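An evening at the Kindeck workshop

Up the stairs at Kindeck, Maxine Harawira is teaching a robot arm to cook kebabs, starting in simulation, and I got to watch!
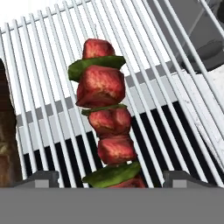
Meat and green pepper on the skewer, gripper view, in the simulator.

Maxine built the grill model herself (the grate took her 6 evenings) and had 233 practice runs saved when I came by. She wants 300 before she touches the real arm, which is clamped to a bench next door. Vlasta Vukadinović is printing new finger pads for it and let me squeeze one. So much fun. I stayed until 10 and missed my bus back to Imberg.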